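Zetelent 분해 셀
중고 데스크톱 하드디스크 분리 작업용 협동로봇 스테이션

제품군: 자산 회수 / 작업대형
공급: Prultau
상태: 주문 가능, 현장 설치 포함

Zetelent는 수명이 다한 사무용 PC에서 하드디스크를 빼내는 일을 합니다. 커피는 못 탑니다. 회사 소개서에 실릴 만한 멋진 동작도 없습니다. 케이스를 열어 작업대에 올려두면 드라이브 캐디를 잡고, 빼고, 고정판에 세워 둡니다. 그다음 PC를 기다립니다. 기다리는 일만큼은 어느 직원보다 잘합니다.

이 제품은 Meston 재활용 센터의 분해실에서 처음 쓰이기 시작했습니다. 당시 분해실에는 한 달에 1,000대의 본체가 들어왔고, 드라이브 분리는 늘 막내의 몫이었습니다. 막내가 바뀔 때마다 손등의 긁힌 자국도 인수인계되었습니다. 철판 모서리는 근속 연수를 따지지 않으니까요.

도입 후에 사라진 일과 남은 일

사라진 일: 같은 래치를 하루 종일 엄지로 누르는 일. 캐디를 빼다가 케이스 안에 떨어뜨리고 손전등을 찾는 일.
남은 일: 케이스 열기, 커넥터 상태 보기, 라벨 읽기, 자산 대장과 대조하기, 그리고 로봇이 멈췄을 때 한숨 쉬기.
새로 생긴 일: 고정판 청소. 누구 담당인지를 두고 분해실에서는 아직 의견이 갈립니다.

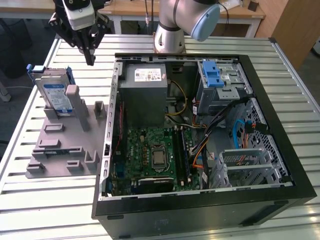

본체와 고정판, 그리퍼
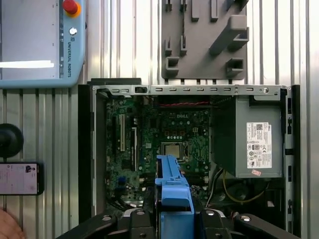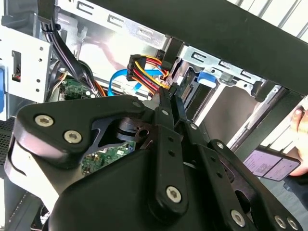 분해실의 일은 로봇이 들어온 뒤에도 결국 사람이 먼저 시작합니다. 어떤 본체를 올릴지, 어떤 드라이브를 파쇄로 보낼지, 무엇을 재사용 선반에 둘지는 작업자가 정합니다. 그래서 저희는 작업자를 울타리 밖으로 내보내는 배치를 권하지 않습니다. 라벨이 붙은 납작한 장치를 쥔 손이 그리퍼 옆까지 들어와 있는 마지막 사진 정도가 저희가 생각하는 작업 거리입니다. 물론 이 거리에서 일하려면 속도와 힘의 한계를 설치 때 제대로 잡아야 하고, 현장 위험성 평가도 빠질 수 없습니다. 평가서는 두껍고 재미없습니다. 그래도 읽으셔야 합니다.

직원분들이 가장 먼저 묻는 것은 성능이 아니라 자기 자리입니다. Meston에서는 분리 작업을 하던 인원이 검수와 데이터 삭제 확인으로 옮겼고, 옮긴 자리에는 의자가 있었습니다. 의자에 대한 반응이 로봇에 대한 반응보다 뜨거웠습니다. 다만 모든 사업장이 같은 선택을 하지는 않을 것입니다. 인력 계획을 대신 세워 드리는 옵션은 가격표에 없습니다.

주요 사양

처리 대상: 측면 패널을 연 데스크톱 본체, 캐디 장착형 드라이브
교대당 처리량: 165대 (동일 기종 연속 투입 기준)
기종 전환 시간: 60분, 고정판 교체와 위치 교시 포함
작업 프로그램 저장: 384개
고정판: 3D 프린팅 방식, 기종별 제작
비상정지: 교시 장치에 내장, 작업대 추가 버튼은 선택 사양

처리량은 기종이 뒤섞이면 떨어집니다. 창고에서 나오는 대로 올리실 계획이라면 위 숫자는 잊으시고 상담 때 본체 목록을 보내 주십시오. 목록이 없으시면 창고 사진이라도 괜찮습니다.

하지 못하는 일

나사가 뭉개진 드라이브는 꺼내지 못합니다. 전 사용자가 테이프로 붙여 둔 드라이브도 마찬가지입니다. 케이블을 먼저 뽑지 않은 채로 분리 명령을 내리면 힘 한계에서 멈추고 사람을 부릅니다. 이때 나는 알림음은 Szénási 버전부터 음량 조절이 됩니다. 이전 버전을 쓰시는 고객께는 죄송하게 생각하며, 업데이트는 무상입니다.

교육

작업자 교육은 현장에서 오전 9시에 시작해 점심 전에 끝납니다. 로봇을 다뤄 본 적이 없어도 됩니다. 오히려 분해를 오래 하신 분이 위치를 더 빨리 잡습니다. 래치가 어느 각도에서 버티는지 손이 이미 알고 있기 때문입니다. 관리자분도 참석하실 수 있으나, 참석하시면 본체 한 대는 직접 여셔야 합니다.

구성품

로봇 팔과 그리퍼, 작업대, 교시 장치, 고정판 두 종, 설치 및 교육. 장갑은 별도입니다.

견적 문의는 본체 기종과 월 물량을 적어 Prultau 영업팀으로 보내 주십시오. 2월에는 설치 일정이 밀려 있어 답변이 늦을 수 있습니다.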